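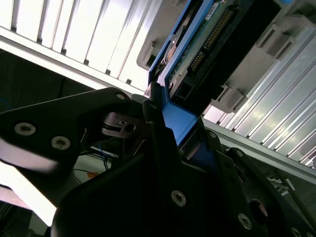 I spent most of this month's free evenings moving files off old hard drives and onto the storage box in the hall closet. It's a job I'd put off for two years, and I want to write down how I did it while I still remember.

The drives had piled up over three apartments. One came out of a desktop I bought when I lived in Brinby, two came out of laptops, and the rest were external drives whose cases had cracked or whose power bricks had gone missing. I kept them in a shoebox with old phone chargers. Once a year I'd open the box, look for something, not find it, and put the lid back on.

The storage box is a used Stergiou that I paid 225 for. It has five bays, and the fans are louder than I'd like. With the closet door shut I can hear it from the kitchen but not from the bedroom, so it stays. The drives go in on carriers, and that's the part I like best about it. You set the drive in the carrier, slide the carrier down the guides, and push until the connector seats. If it doesn't want to go, pull it out and start over. I forced one the first evening and it went in crooked enough that I had to work it loose a little at a time. The drive was fine, but I didn't need the scare.

Before any of that I made a list. Each drive got a strip of masking tape with a letter on it, and the letter went in a notebook with the size, where it came from and what I thought was on it. I was wrong about what was on it nearly every time. Drive C, which I had down as "work backups," was a 500 GB drive with almost nothing on it but music and the installer for a printer I no longer own. Drive F, which I had down as "junk," had all the pictures from the trip to Gedley. I had told people those were lost.

The order I settled on was to copy everything first and sort later. I tried sorting as I went on drive A and lost a whole evening reading old emails. After that I made one folder per letter, copied the full drive into it, and let it run while I made dinner. The small drives finished before the dishes were done. The big ones ran overnight.

When a copy finished I compared the file counts on both sides. Drive D came out short the first time, with 1348 files on the old drive and fewer on the new one. A few had names so long that the copy had skipped them. I renamed those by hand and ran it again. I would not have caught that without checking, so I checked the rest more carefully after that.

One drive is dead. It spins up, clicks and stops. I've put it in an envelope with its letter on it, and I haven't decided whether it's worth paying a shop to look at it. From the notebook, I think it holds tax papers I also have on paper. I'm leaning toward letting it go.

A few things I'd do the same way again:

Work on a table with a towel on it. The little carrier screws roll, and I have wood floors with gaps.

Touch something metal before handling the bare side of a drive, and hold it by the edges.

Write the letter on the carrier as well as the drive. Once a drive is in its slot the tape on top is hidden, and I pulled the wrong one twice.

Don't wipe anything the same week you copy it. I'm holding on to the old drives until spring.

What's left is the sorting. There are at least three copies of most of my school papers, and a folder called "new folder" inside another folder called "new folder." I've been doing half an hour at a time with the radio on. The Gedley pictures are done — I sent those out first — and my recordings from the choir in Esholm are next.

I still need a second copy kept somewhere outside the apartment. For now that's a single large external drive I plan to leave in my desk at work, and I'll update it when I remember to bring it home.

Posted 2025-12-20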